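Stop counting episodes, start reading them

Dzifa Antwi
2021-03-02

Everybody asks how many. How many demos, how many hours, how many scenes. I got asked twice before lunch. So fine, 2,000 is the number Plirnholm put on the slide, and everyone in the room nodded like it meant something.

It doesn't mean much. Not until somebody has sat down and watched them.

I watched 334. Kitchen table set, simulated, one arm, plates and food. Took me most of a week and my eyes hurt. And what I came away with is that a pile of examples has habits, same as the people who drive the arm. Ours likes to come straight down from above. Over and over. Reach across, hang over the thing, drop. Very few come in from the side, and a learner fed on that will think the side doesn't exist.
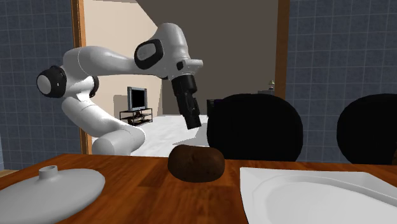 Thijs Prins wrote back the same evening that I was making too much of it. Top-down works, he said, so why pay people to collect worse grasps for the sake of variety? Give the model the good ones and get on with it.

Fair. But good where? Good on a clear table with one lump of food and room to spare. Put a plate right up against it and the approach has to change, and if nobody recorded that change there's nothing to copy. Worse grasps are also how you learn what a recovery looks like. We throw those out! Every fumble gets flagged and deleted before training, and then we act suprised when the policy freezes after its first miss.

The wrist view is where I'd start anybody new. Wide shots make every approach look tidy. From the wrist you see how much the fingers cover, and how little the learner gets to go on at the moment it matters most. 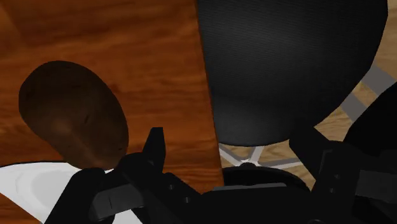

What I'd do instead

Collect less. Really. Take 9 layouts and work them hard before anyone opens a tenth. Move the plate. Move the fruit. Leave the chairs where they get in the way of a lazy camera.

Keep the misses, with a label. One word is plenty.

And have the operators swap. We had 6 at the Zasville desk and you could tell them apart by the third clip -- one always paused before closing, one never did. That's a signature, and the model learns it along with the task. Rotate them across layouts or you end up teaching it that apples are slow and potatos are fast.

Yes it costs time. Simulation was supposed to be the cheap part, reset the table with a keypress and go again. It is cheap. That's why we got sloppy with it.
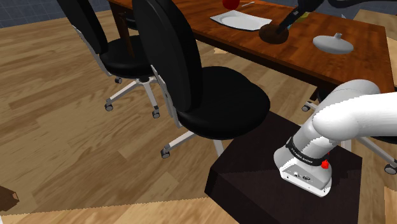

Timmermans asked, in the comments on my last piece, who is supposed to do all this watching, given that no budget has a line for it and the grant people only want totals.

Then put in a line for it. Two people, one month, before training and not after. I'd trade a quarter of the episodes for that tomorrow. The Custonby group goes back to collecting in June and I've asked them to try it -- no answer yet.

Recent
Your reset is part of your dataset
Bad labels, and who pays for them
Teleop fatigue: notes from a long spring
Why I quit the leaderboard

Contact | Copyright 2021 Dzifa Antwi | Back to top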